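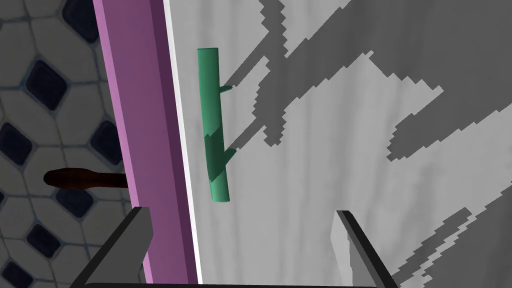
Green against pale grey, a pairing we never tire of.

Himico Tiles: your questions answered

Welcome, and thanks for stopping by! We get a lot of the same questions over the counter at Fillach, usually from people with a paint chart in one hand and a coffee in the other, so we've put our answers in one spot. If yours isn't covered, give us a ring or come in and have a chat. We do love a chat.

How many tiles should I order?

Measure the height and width of each wall, multiply them to get the area, then add ten per cent for cuts and breakages. For hexagons, herringbone or anything laid on the diagonal we'd go to fifteen, as you lose a fair bit along the edges. Please don't take out the area behind the vanity or the cooktop unless your tiler tells you to. If you're not confident with the sums, bring your measurements in on the back of an envelope (most people do) and we'll work through them with you.

Can I get samples before I commit?

Yes, and please do! You can borrow up to four full-sized tiles for a week with a small deposit, or we'll post you cut pieces for the cost of the postage. Prop them up in the room where they're going and look at them in the morning, and then again at night with the lights on. A grey that looks soft and warm in our showroom can go quite blue in a south-facing bathroom, and it's much nicer to find that out before the pallet arrives.

Do patterned tiles make a small bathroom feel smaller?

We don't think so, although everybody's aunty seems to have been told otherwise. A small room can carry a strong pattern very well, especially if you keep it to one or two walls and let the floor and ceiling stay quiet. What does make a room feel busy is having several patterns all about the same size, so if your heart is set on a patterned floor as well, pick one that's noticeably bigger or smaller than the wall.
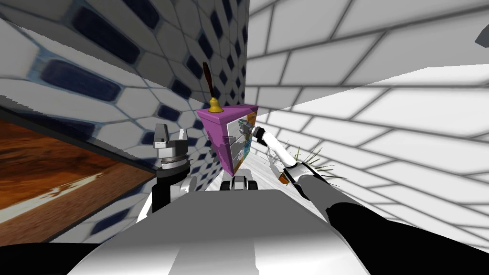

White hexagons with dark navy insets and thin grey grout lines.

What colour grout should I choose?

This is the question people fret over most, and fair enough, you'll be looking at it for years. A grout close to the tile colour gives you one calm surface. A darker one draws out the shape of each tile, so you want your tiler's spacing to be good. Mid grey sits comfortably between the two and is forgiving about soap and everyday grubbiness. We keep 16 grout colours on the shelf and can order others in, but allow an extra week or so for those.

Which range do you recommend for a shower?

Our most popular is Prurnero, a glazed ceramic that wipes down easily and comes in plain and patterned finishes. It's for walls only, so for the shower floor you'll need something with proper slip resistance, and we'll happily show you what goes with it. Waterproofing needs to be done by a licensed person and left to cure fully before any tile goes on. Please keep the certificate somewhere safe.

Can I tile over my old tiles?

Sometimes. The old ones have to be sound, flat and very clean, and the wall has to be able to take the extra weight. Tap across the whole lot with your knuckles and listen for hollow spots. In a wet area we'd nearly always tell you to strip it back, tedious as that is.

How do I look after them once they're up?

Warm water, a drop of mild detergent and a soft cloth will do nicely most weeks. Go easy on vinegar and other acidic cleaners, which slowly eat away at cement grout, and never use them on marble or limestone. If your grout needs sealing, we suggest redoing it every July, when it's too cold to be outside anyway.

Can I bring back what I don't use?

Full, unopened boxes of stock tiles can come back within 365 days of purchase with your receipt, which we know is generous, but we've all had a renovation drag on. Special orders and clearance lines can't be returned. Whatever happens, hang on to a few spares, because glaze colours shift from batch to batch and a perfect match later on is hard to find.

Do you deliver?

We do, to anywhere within roughly 200 kilometres of Fillach. It's kerbside only, so have a strong friend or two on hand to carry the boxes in. Smaller orders can be picked up from the roller door on Ngô Lane, around the back of the showroom.

Are you open over the holidays?

We'll be closed on Wed 26 December and back at the counter the next morning, probably still full of pudding.

Related pages
Measuring up an awkward wall
Choosing between ceramic and porcelain
Grout colours: the full chart
Clearance boxes this month

This site uses cookies to remember your sample basket. By continuing to browse you agree to our cookie policy. Accept | Manage settings

© Himico Tiles, 603 Ngô Lane, Fillach | Contact us | Privacy | Back to top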